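Teaching by Hand: Éabha Ó Briain on Collecting Kitchen Demonstrations

Éabha Ó Briain runs data collection at Usix, in a rented house in Clenville. Her group records people steering a robot arm through kitchen chores, and the recordings train the model that will later run the arm alone.
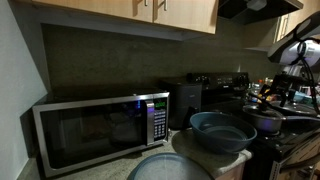

"We started in March with one task, moving a pot," she says. "The target was 500 episodes. We kept 383."

Most of the rejected ones had a long pause in them. An operator would stop to think, and the model would learn to stop in the same spot. Ó Briain now has people rehearse a task twice before recording.

Cookware with long handles takes the most practice. "You can come at a saucepan from a lot of angles, and every operator has a favorite," she says. "If I let one person do the whole set, I get one angle." Shifts are now split so that no operator records more than an hour of the same task.

She also moves things between episodes. Bowls go to a different part of the counter, lids go on or come off, and the room lights are turned down for part of each day. Failed grasps are kept if the operator recovers.

The next set will cover stacking and unstacking bowls, with a target of 800 episodes. "I'd take fewer if they were more varied," Ó Briain says. "We're still arguing about that one."

Contact Ivine | © 2022 Ivine | Back to top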